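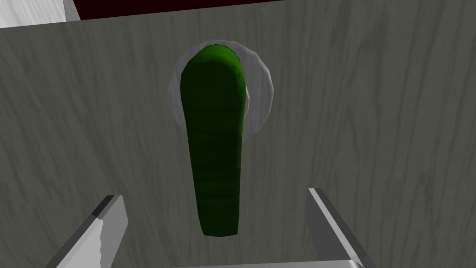
Is a practice-room subscription worth paying for before you own the robot it is meant for?
For a small shop with one real job in mind and a patient person to run it, I think so, provided you treat what comes out of it as a rehearsal and keep some money back for the real thing.

I should say where I'm coming from. I have spent most of my working life around kitchens and the people who fit them, and I came to robots late and a bit sideways, when my friend Bo-ram Geum talked me into sharing a seat on Clondudeck with her. Clondudeck, if you haven't run into it, sells simulated rooms by the month. You pick a robot body, you pick a house, and you set the robot to doing the dull things that houses require, like pulling a handle on a panel. The kit we took is called Jindo, and it comes with a two-armed robot and a whole shelf of household fixtures in every shape and color you could want (and several you wouldn't want in your own home, believe me). The price for the two of us came to $472 for the season, and I have been turning over whether that was sensible ever since September.

What won me over first was the handles. I know handles. I have screwed on more of them than I'd care to remember, and I can tell you that the difference between a fat one and a skinny one, or one that hangs down and one that sticks out, matters a great deal to a hand that can only open and close. A lot of demonstration kits give you one well-behaved knob and call it a kitchen. Jindo will swap the pull, the backplate and the finish of the panel every time you start over, and it'll put up paintings and change the walls too, so the software can't just learn one picture by heart. I think that variety is the thing you are really buying, and if the company had the sense to say so on its front page it would sell more seats.

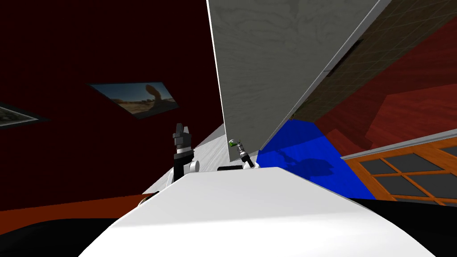

Jindo kit: both arms near the gray panel, with the green piece at the right gripper.

Now, the part I'm less happy with. The rooms are generous with color and rather stingy with trouble. In all my years I have hardly met a cabinet door that didn't have something the matter with it: a hinge packed with old paint, a screw gone soft, a bit of swelling down one side where a kettle had been steaming at it every morning. You can ask the kit for a stiffer hinge, and there is a slider for friction, but it is the same stiffness all the way through the swing, and a real door likes to give up suddenly and come flying at you. I wrote to Clondudeck to say so and got a very kind letter back from Ostap Pavliuk, promising that uneven hinges were on the list. I believe him. I would still like to see them before I renew.

Then there are the camera views. You get 13 of them, if you count the ones that ride along with the arms, and I'm afraid I found most of them hard going at first. Looking down past the robot's own white body at a room that has gone all slantwise takes some getting used to, and I had to go and sit with a cup of tea after my first afternoon of it. Bo-ram took to it right away. By the second week I had come around, and I now think the odd angles are worth having, as long as somebody puts a plain, level view on the opening screen for those of us who like to know which way is up.

People always ask me how it compares with Boiko, the cheaper service, and I've tried that too. Boiko is quicker to set up and its manual is a pleasure to read. It also has five rooms, and after a while you know them like your own hallway. For a school club I'd choose Boiko without a second thought. For anybody who hopes to put a machine in a stranger's house one day, I'd pay the difference.
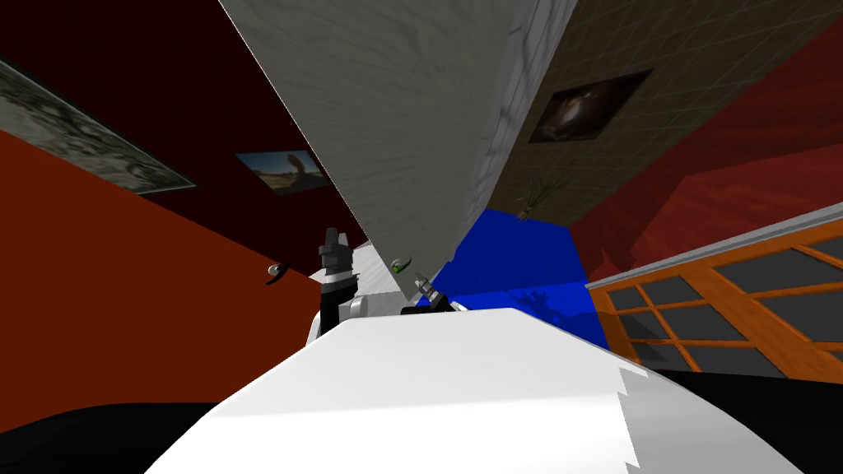

Rutilio Ventura read a draft of this and wrote back that I was being far too easy on them: "You're renting somebody's idea of a house. For that money I'd build two old cabinets in the garage and learn more in a weekend, because the cabinets will surprise me and the software never will."

I love Rutilio's garage, and he may be right about the surprises. But his cabinets will have the handles he happened to find, on the doors he happened to find, and he'll be the one putting everything back where it started after each try, all weekend long, on his knees. I've done that job with people and I wouldn't wish it on anybody. My own feeling is that the cabinets ought to come second, once the software has had a good long go at every pull on the shelf, and that the two together would cost less than one careless week with a rented arm.

So Bo-ram and I will probably keep our seat through the winter, grumbling a little. I've asked whether we can drop the bathroom fixtures, which neither of us has touched, and have the money taken off the bill. Clondudeck is still thinking it over.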